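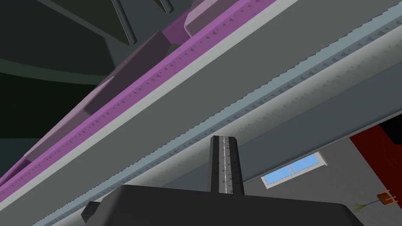
*Wrist view in the simulator: gripper finger, toothed rails, and a houseplant for company.*

# Recording your first demos by remote control

You have the Justholm controllers, the simulator opens, and the arms move when you do. Congratulations, the easy part is over. What follows is how I record demonstrations that a policy can learn from, after recording 415 that it couldn't.

## Before you touch anything

- Reset the scene and check that both arms are where the reset put them.
- Sit down. Standing feels heroic for ten minutes and then your elbows start drifting into the data.
- Set the motion scale to half. At full scale your sneeze becomes a trajectory.
- Open the wrist view and the body view side by side. The wrist view is for the last few inches. The body view is for finding out where your other arm went.

Name the session now. I have a folder called `test_final_2` with 900 episodes in it and no idea what the robot was supposed to be doing.

## Taking hold

1. Rest your hands somewhere comfortable and press the clutch. The arm should stay put. If it jumps, let go, re-zero, and try again.
2. Move one arm slowly through a small square in the air. You're checking that left is left. After a Zasow update last December, left was up, and I spent a whole Saturday blaming my wrists.
3. Open and close the gripper twice. Leave it open.
4. Release the clutch, bring your hands back to center, and press it again. You'll do this constantly, so learn to do it without looking.

## The demo itself

Start recording, then move. Doing it the other way around gives you a first step in which the arm is already traveling, and the policy will try to start its life that way too.

Go to the work in one unhurried motion. If you're coming in from underneath, tilt the wrist early, while there's still space, and keep an eye on anything hanging down from above. A view that points at the ceiling makes it hard to judge distance – use the body view until you're close, then switch.

Long hesitations get learned. So do the little nervous pokes you make while deciding where the part is. Decide first, with the recording off, then do it like you've always known.

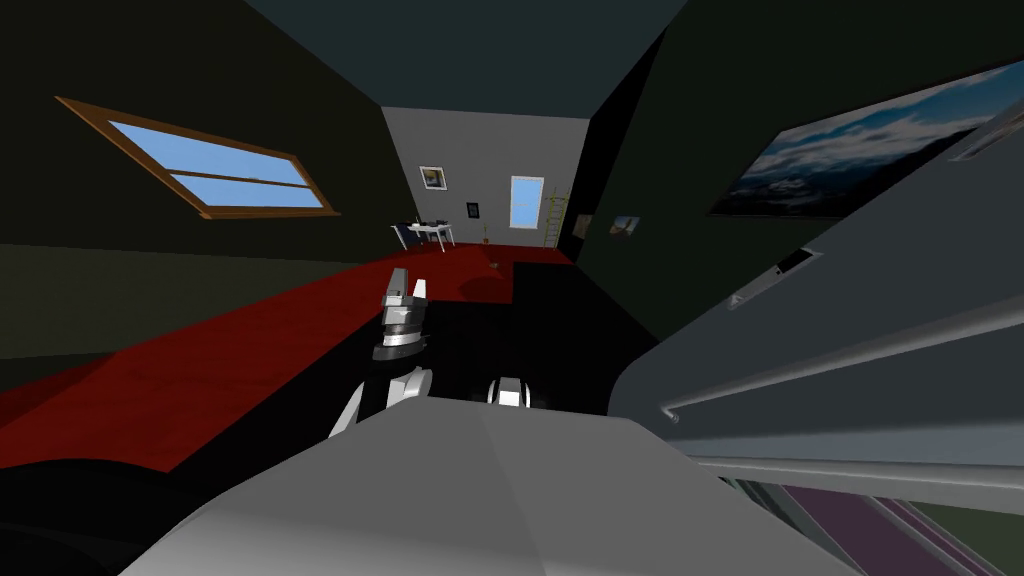 Thu Nông thinks I'm too strict about this and keeps the demos with a fumble in them, as long as the fumble gets fixed before the end: a policy that has only seen perfect approaches has no clue what to do after a bad one.

Fair enough. I now keep a separate folder for recoveries, tagged as such, and mix them in later. A pause while you answer the door is still not a recovery.

## Keeping and tossing

Play every episode back at normal speed. Toss it if:

- the arms touched each other, however politely
- you clutched in the middle of a grasp
- the task finished but you kept recording while you looked for the stop button

Aim for 100 keepers before you train anything. Then vary the starting pose and do more. My Grimitz set ended up at 1,639, and the last few hundred were mostly me learning to start from the left.

Back up the folder before you run the converter. It overwrites the originals and asks afterward.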